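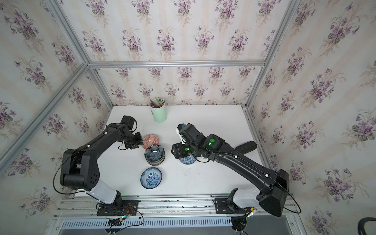 **What does Drasent teach?**

Drasent teaches household cleaning and basic surface care to adults, in evening classes, using ordinary supplies you can buy at a grocery store.

## About Drasent

We are a small school in Tukia. We started because we had spent too much money on bottles. One for glass, one for stone, one for "multi-surface," one for the surfaces the multi-surface bottle didn't cover. When we read the labels side by side, a lot of them listed much the same things in a different order, with a different fruit on the front.

So we are suspicious by habit, and our classes reflect that. If a cleaner says it "lifts" dirt, we want to know what it lifts, off what, and how long you have to stand there scrubbing while it does. If a tip has been passed around for years, we try it on a scrap before we repeat it. Vinegar and baking soda poured in together, for instance, make a nice fizz and leave you with mostly salty water. We still get asked about it every term.

## What we teach

The main course runs for 15 evenings. The first few are about telling one kind of mark from another: grease, scuffs, rust, soap film, old polish, and plain wear that no product is going to fix. Students find this part slow. We have been asked to shorten it and we haven't, as most ruined finishes we see were ruined by someone treating a scratch like a stain.
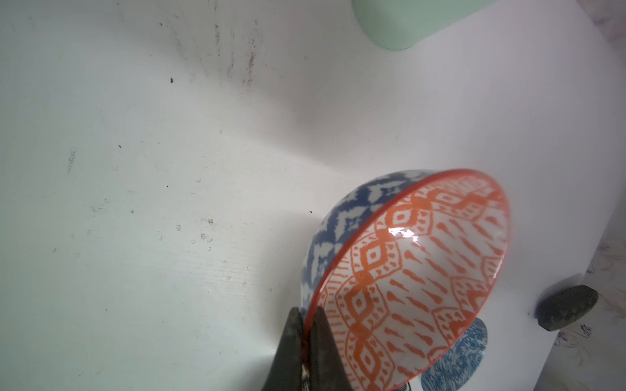 *White surface with dark smudges, scratches and a few specks.*

After that come kitchens, bathrooms, painted wood, wallpaper, floors and laundry. Wallpaper gets its own evening. Plenty of guides tell you to wipe it with a damp cloth, and on some papers that will be fine, and on others you'll take the print off. We teach people to test behind a door or low in a corner and then wait until the spot has dried before deciding.

There is also a single-session class on reading labels, called Avo. We'd like to say the name means something. It was short enough to fit on the sign-up sheet.

## How we work

Classes are capped at 24 students. We tried bigger groups and the people at the back learned very little.

We don't sell cleaning products and we don't take money from companies that do. Lumbantobing, a hardware store down the road, gives our students a discount on cloths and brushes. That is the whole arrangement, and you're free to shop somewhere else. We usually suggest you use up what's under your sink first.

We don't hand out certificates. Employers have asked us for them, and we doubt a sheet of paper would tell them much about how somebody cleans an oven.

## What we can't promise

Some things don't come clean. Bleached fabric stays bleached, etched marble needs a stone worker, and yellowed plastic is mostly a lost cause whatever the video showed you. We will say so in class, even if you brought the item in from home.

We have taught 900 students so far. We don't print a satisfaction score, as the people who were bored rarely fill in the form.

## Joining a class

Enrollment for the main course opens in April. Avo runs whenever enough people ask for it. Bring an old shirt, rubber gloves that fit, and 3 cotton cloths you don't mind losing.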